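Bridgate Legal Network Publishes Review of Clemency Procedure in Capital Drug Cases

21/02/2021
By King-fai Tsao, Bridgate Legal Network
4 min read

The Bridgate Legal Network today published a review of how clemency petitions are recorded, forwarded and answered in capital cases involving drug offenses. The review covers 83 case files supplied by defense lawyers in 11 jurisdictions. It examines procedure only and takes no position on the guilt of any petitioner.

The central finding concerns notice. In 24 of the files, the petitioner's lawyer received no written confirmation that the petition had reached the office authorized to decide it. In several of these, the first formal communication after filing was a notice of refusal. The review found no common standard for what such a notice must contain, and many gave neither the date of the decision nor the material considered.

A second finding concerns consular access. Where the petitioner was a foreign national, files were checked for a dated record that the consulate had been told of the arrest, the sentence and the clemency filing. Notification of arrest was usually on file. Notification of the clemency filing was often missing, even where local rules called for it. The review treats a missing record as a gap in the file and does not assume that notification failed to take place.

Translation was examined separately. Petitions were commonly drafted in one language and decided in another, and the translated text was not always returned to the defense for checking. In the files where both versions could be compared, differences were found in the description of the petitioner's role, in medical history and in the dates of earlier appeals. Reviewers graded each difference as minor or material under a scale set out in Annex B.

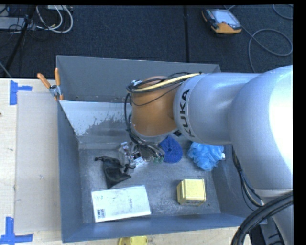
The case files amounted to 1,485 separate documents. Each was indexed by type, date, issuing office and language using Stuvero, the network's document register. Two reviewers coded each file independently. Disagreements were passed to a third reviewer, whose reading was final. Names, prison locations and case numbers were removed before coding began.

The review makes the following recommendations to governments that retain the death penalty for drug offenses:

1. Issue a written receipt for every clemency petition, stating the date and the office that will decide it.

2. Suspend any execution date while a petition is pending, and confirm the suspension in writing to the prison, the defense and, where relevant, the consulate.

3. Give the defense a copy of any translation relied on, with a fixed period for correction.

4. State in every decision which documents were considered.

5. Allow a further petition where medical condition or new evidence has changed since the first was decided.

Recommendation 2 applies also to second and later petitions. The files show that practice differs most widely at this stage – some offices treat a later petition as suspending the sentence, while others require a separate order from a court.

"A petition that cannot be traced cannot be reviewed," said King-fai Tsao, author of the report. "The measures we list are administrative. Most could be adopted by circular, without new legislation."

The review has limits. Files were supplied by defense lawyers willing to take part, so they are not a representative sample of all capital drug cases. Government files were not available in any jurisdiction. The results should not be read as rates, and the report does not rank jurisdictions against one another.

Funding was provided by the Amissah Fund, which had no role in the selection of files or the drafting of findings. Research support on consular records was provided by Fanerov, a legal translation and archive service. A draft was sent to the justice ministries concerned in October, and the replies received are reproduced in full in Annex D.

The report, coding manual and anonymized index are available on request from the Bridgate press desk. A supplementary paper on the timing of execution notices is in preparation and will use the same coding manual.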